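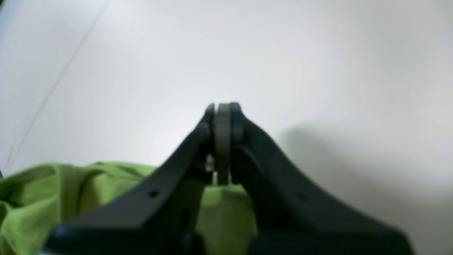

**그림 3.** 손가락이 둘인 그리퍼와 두 손가락 끝 사이의 둥근 패드.

### 4.2 동료 주석의 밀도와 학습 일지의 재방문

앞 절에서는 학습자가 공개 학습 일지를 얼마나 자주 쓰는지를 다루었다. 이 절에서는 일지에 달린 동료의 주석이 글쓴이를 다시 자기 글로 불러오는지를 살펴본다. 우리가 이번 연구에서 가장 기대했던 질문이고, 결과도 기대 이상으로 흥미로웠다!

자료는 공개 일지 플랫폼 Hitus에서 한 학기 동안 수집하였다. 일지를 한 편 이상 공개한 학습자는 406명이며, 이들의 글에 달린 주석은 모두 2,787건이다. 주석은 문단 옆 여백에 붙는 짧은 글로, 본문 아래의 일반 댓글과는 따로 저장된다. 일반 댓글은 인사말의 비중이 높아 이번 분석에서 제외하였다. 재방문은 글쓴이가 공개 후 하루가 지난 자기 일지를 다시 열어 한 문장 이상 고친 경우로 정의하였다. 단순 열람까지 포함하면 수치가 훨씬 커지지만, 알림을 지우려고 잠깐 연 경우를 구별할 방법이 없었다.

주석의 양보다 위치가 더 중요했다. 글 전체에 대한 소감을 첫 문단에 몰아 적은 주석은 재방문과 뚜렷한 관련이 없었다. 반면 특정 문장에 정확히 붙은 주석은 길이가 짧아도 수정으로 이어지는 일이 많았다. "이 단계에서 왜 순서를 바꿨어요?" 같은 한 줄짜리 질문에 글쓴이가 두 문단을 새로 써서 답한 사례도 있었는데, 읽는 우리까지 즐거워지는 대목이었다. 면담에 참여한 Anong Nakpan은 이런 질문을 받으면 "누가 내 글을 끝까지 읽었다는 느낌이 든다"고 말했다. 학기 초에 글을 거의 고치지 않던 학습자들이 중반 이후 서로의 질문 방식을 따라 하기 시작한 점도 반가운 발견이다. 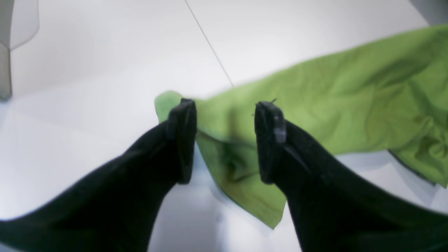
주석의 구체성은 두 명의 연구자가 따로 부호화하였다. 1차 부호화에서 의견이 갈린 주석은 116건이었고, 대부분은 지시 대상이 분명한지를 두고 생긴 차이였다. "저 부분이 좋다"는 표현은 글쓴이와 주석자 사이에서는 통할 수 있어도 제삼자는 대상을 확정하기 어렵다. 그래서 색이나 상태, 놓인 자리 가운데 하나라도 말로 밝혀야 구체적인 주석으로 인정하기로 했다. 그림 4를 두고 말하면 "저 천"은 기준에 미치지 못하고, "흰 면 위에 구겨진 연두색 천"은 기준을 넉넉히 채운다. 같은 원칙을 글에 대한 주석에도 적용하여, 인용한 어구나 문장의 순서가 드러나면 구체적인 것으로 보았다. 기준을 이렇게 다듬은 뒤에는 두 부호화자의 판단이 눈에 띄게 가까워졌으며, 남은 불일치는 Nuanchan Suwannarat과의 협의로 정리하였다.

**그림 4.** 흰 면 위의 연두색 천과 검은 그리퍼 손가락.

주석의 길이에 관해서는 조금 더 조심스럽다. 긴 주석은 약 200자를 넘으면서부터 질문보다 조언의 성격이 강해졌고, 글쓴이의 답글도 "감사합니다"로 끝나는 경우가 늘었다. 다만 긴 주석을 남기는 학습자는 소수에 집중되어 있어, 이 경향이 길이의 효과인지 몇몇 주석자의 문체인지는 지금의 자료로 가리기 어렵다. Zatero 과정처럼 주석자를 무작위로 배정하는 환경에서 같은 분석을 되풀이해 보면 훨씬 선명한 그림을 얻을 수 있을 것이다.

재방문한 글의 수정 내용은 오탈자 교정, 설명 추가, 견해 변경의 세 유형으로 나누었다. 설명 추가가 가장 흔했고 견해 변경은 드물었지만, 견해를 바꾼 글에는 이전 문장을 지우지 않고 그 아래에 새 생각을 덧붙인 예가 많았다. 학습자가 자기 생각의 변화를 스스로 보존한 셈이어서, 다음 절에서는 이 글들만 따로 모아 자세히 읽는다.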